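Bench notebook, Grakthorpe cell
Wednesday, started writing at 4:40 pm, kettle on

Well, I promised I'd write this one up properly while it was still fresh, so settle in. The short version for anybody skimming before their shift: the gripper on the Litus arm lost its hold force partway through the afternoon's block runs, the controller went on reporting a good grasp the whole time, and a part came down from height. No one was hurt and nothing is bent. The cell is tagged out until I've been through the list at the bottom, and I'd be grateful if you left the tag alone, even if the arm looks perfectly cheerful when you power it up. It will look cheerful. That's rather the trouble with it.

Now the long version.

We were on the foam-mat pick and place set, the one Nuria Urquijo put together in September when she was still sorting out the wrist camera. Sorry, I should say "the mat set", I've no idea whether it's foam, it came in the Plekenville box with everything else and I've never looked at the label. Anyway, coloured blocks on the red mat, pick, lift, hold for three seconds, carry across, place. Morning went beautifully. I had the grip force command at 800 in controller counts, same as it's been for weeks, and the arm did its thing while I caught up on the parts order and ate a very good cheese scone.

After lunch I changed nothing in the program. I did swap the rubbing finger pad on the left side, which had been lifting at one corner, and I wrote that on the whiteboard and not in here, so that's my first black mark. I used one of the spare pads from the Tjoa drawer. It went on nicely, I cleaned the plate with alcohol first, let it flash off, pressed it down and gave it its time under the clamp. I still don't believe the pad is the culprit, but I'm putting it down because it's the only thing I touched with my own hands.

First I noticed anything was when a green piece came up tilted. Only slightly, the sort of tilt you'd forgive on a Monday, and it placed all right, so I let it go. Second black mark. Two cycles later another one sagged during the hold, and I could hear a little tick from the gripper housing as it went. I stopped the run there, stood at the pendant and read the grasp status: object detected, force at target, no warnings. I jogged it up and down a bit and it held, so like a fool I started it again.

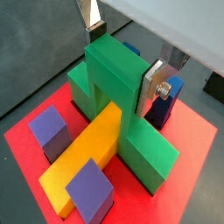
It dropped on the seventh cycle after the restart. The arm had finished the lift and was starting the carry, so the piece had some sideways speed on it, and it hit the bench, bounced, and went under the guard on the side where the door doesn't quite meet the floor rail. I was standing back at the desk and it skittered past my boot. A plastic block, so I laughed, and then I stopped laughing because I remembered we're meant to be putting the steel blanks through this same cell before the end of the month. A steel blank through that gap at ankle height would be a very different notebook entry.

So, hit the e-stop, locked the isolator, hung the tag, and went looking.

What I tried, in the order I tried it:

Pads. Pulled on both by hand, neither one shifts. The new one is a touch stiffer than the old one to the thumb, nothing dramatic. Swapped it back for the old pad anyway with a fresh bit of adhesive at the corner, and the fault stayed put.

Finger bolts. Both snug. Put a paint mark across each so we can see at a glance if they walk.

Force gauge. This is where it got interesting. I put the little hand gauge between the fingers and commanded the usual close (guards shut, reading it through the window with the old binoculars, don't ask). It came up to the proper squeeze and sat there nicely. Then, after a while, tick, and the reading fell away to less than half. The status on the pendant never so much as flickered. I repeated it three times and got the drop on two of them, so it's intermittent, and I think it's more willing once the housing has warmed up, though I'd want a cold start tomorrow before I'd swear to that.

Cable. Wiggled the gripper lead at the wrist while it was squeezing. No effect at all. I had been so sure it would be the cable! It's nearly always the cable.

My best guess at the moment is the holding brake inside the gripper drive. When it reaches target force the drive eases off the motor current and lets the brake take over, and if that brake is slipping a tooth you'd get just what I'm seeing: a tick, a loss of squeeze, and fingers that have barely moved. The blocks are stiff, so a tiny bit of finger travel is a great deal of force. And the grasp status, I've now learned from reading the settings page with my glasses on, is latched at the moment of closing. It doesn't look again. It says "yes, got it" once and keeps on saying so until it's told to open. I had always assumed it was live, and I rather suspect most of us had.

That second part bothers me more than the brake does. A worn brake is a part and we can buy a part. But we've been treating that status as our permission to carry things quickly over the bench, and it was never telling us what we thought it was. Nuria's original carry routine had a finger position check in the middle of the hold, I've just been through the old version and there it is, with a comment saying "slow but leave in". It was taken out when we were trimming cycle time. I can't tell from the log who did it, and it may very well have been me, so let's not go hunting for anybody. I'd sooner have it back in than have somebody to blame.

For whoever opens up next, the list before the tag comes off:

Put the mid-hold position check back, and add another just before the carry begins. If the fingers have closed further than the set band, stop where it is, keep the arm still, and flag it. Don't let it try to be clever and place the part.

Cold start test with the hand gauge, then warm, and write the readings in here and NOT on the whiteboard (I'm shouting at myself).

Slow the carry for the time being. I've already halved it in my copy, saved under my initials, and it isn't loaded on the controller.

Fit a kick strip along the bottom of the guard door. There's an offcut of the right angle on the rack behind the drill press that should do if it's trimmed down. I'd like this finished before anything metal goes in the cell, whatever happens with the gripper.

Ring the supplier about the drive. I tried at four and got the music, a pan flute thing, quite pleasant, and then it rang out. Will try again in the morning once I've got the readings to give them, as they'll only ask.

Filled in a near miss form and left it in the tray. I'd encourage the rest of you to do the same if you've seen a part sag or tilt on this arm lately, even if it placed fine afterwards. I had two warnings and a tick I could hear from across the bench, and I talked myself past all three, and I've been at this long enough to know better. It would help to know how far back it goes.

Five thirty now and the tea's gone cold. One more thing while I think of it, the spare pads in the Tjoa drawer are getting low, and the stiffer ones seem to be mixed in with the old sort. I've split them into separate bags but haven't labelled them. Marker pen has wandered off again. If you have it, please bring it home.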